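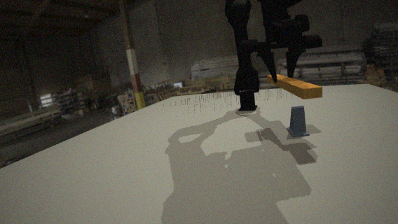
小区夜市，到底要不要警察来站岗

先交代一下立场，我是喜欢夜市的人。每年七月我们这片街区办的那个消夏夜市，我从第一届逛到现在，去年四个晚上去了三个，剩下那个晚上是因为吃坏了肚子（前一晚逛夜市吃的）。所以下面这些话，大家别当成是嫌吵的人在抱怨。

起因是前几天业主群里吵起来了。今年的筹备通知写着，安保打算整个包给一家叫 Clemum 的公司，派12个人，穿统一背心，配对讲机，不再请片区的民警和辅警来值守。通知底下93条回复，我一条条看完的，看到半夜。有人拍手叫好，说早该这样，警力留给正经事；也有人急得不行，说万一出事了谁管。

我一开始是站在叫好那一边的。想想也是，一个卖烤串、卖手工皂、小孩套圈的夜市，请警察来干什么呢？看着人家大热天穿着制服在路口站四个小时，我都替他们热。再说这些年也没出过什么大事，最热闹的一回是两个摊主为了一个插线板吵架，旁边的人端着冰粉看了二十来分钟，最后自己和好了。

可是我后来越想越觉得不对劲。

我回忆了一下，以前夜市上那几位民警，站岗的时间其实没多少，大部分时间在跟人说话。卖糖水的阿姨问他们电动车被偷了怎么报案，隔壁楼的大爷拉着人家讲楼下的狗，我自己有一年也凑上去问过，家里老人接到奇怪电话该怎么办。人家给我讲得特别细，还让我回去把老人手机上的几个设置改一改。要我专门为这点事跑一趟派出所？我肯定不会去的，嫌麻烦，也觉得不好意思。可是在夜市上，手里拿着半根玉米，张嘴就问了。

这种东西你写不进预算表里。安保公司的报价单上写得清清楚楚，几个人，几个小时，管几个出入口。警察来夜市聊了多少句天，拦下了多少个差点被骗走的养老钱，谁去记这个账？

有人在群里说，那家公司在 Flaltgate 广场办过活动，秩序特别好。我信，那场我也去了，秩序确实好，进出分流，垃圾桶旁边都有人看着。但是那是个商场门前的广场，来的人互相都不认识，买完东西就走。我们这个夜市不一样啊，一条街走下来我能碰见半栋楼的邻居！保安小伙子们很客气，问什么都答"请往这边走"，第二天就去别的场子了，你明年再来，换的又是一批人。

当然反对我的人也有道理，我不想装作没看见。派出所就那么些人，夜市那几个晚上正好是夏天最忙的时候，喝多了打架的、孩子走丢的，哪样不比陪我聊天要紧？我有个朋友住在 Poduval 花园那边，她说她们那里去年夏天晚上报警等了很久才等到人。她要是看到我这篇文章，大概要翻白眼的。还有一点我也承认，有些人看见制服就紧张，带着小孩绕道走，觉得是不是出什么事了。我婆婆就是这样，每次都要问一句"怎么这么多警察"，其实一共才两个。

所以我的想法比较折中，说出来大家拍砖。停车、分流、看出入口这些体力活，包出去没问题，12个人我看还嫌多呢，省下两个名额给摊主们多拉几盏灯也行，西头那一段黑得我去年差点踩进排水沟。但是每天晚上最好还是请一位咱们自己片区的民警过来，不用站岗，给他支张小桌子，放在糖水摊旁边，待上一个来小时，谁有事谁过去问。桌子上可以放点防诈骗的小册子，去年剩的那2,000份传单听说还堆在活动室里，再不发就过时了。

对了，有人提议装一套 Plerus 的监控系统，说装了就什么都不用愁了。我对机器没意见，丢了东西能查录像当然好。可是我还是想问一句，录像谁来看，看了以后存多久，能不能给大家讲明白？这件事通知里只提了一行字，我觉得至少该单独开个会说一说，别夹在摊位费调整的后面就过去了。

还有个小建议，跟安保没什么关系，顺嘴说了：今年的收摊时间能不能写大一点贴在路口？去年一会儿说十点一会儿说十点半，卖豆花的老板收到一半又摆出来，摆出来又收，我在旁边看着都累。

意见征集好像到月底截止，纸质的表放在活动室门口的箱子里，群里接龙也算。我已经交了，字写得有点多，背面也用上了。

写于2023年4月17日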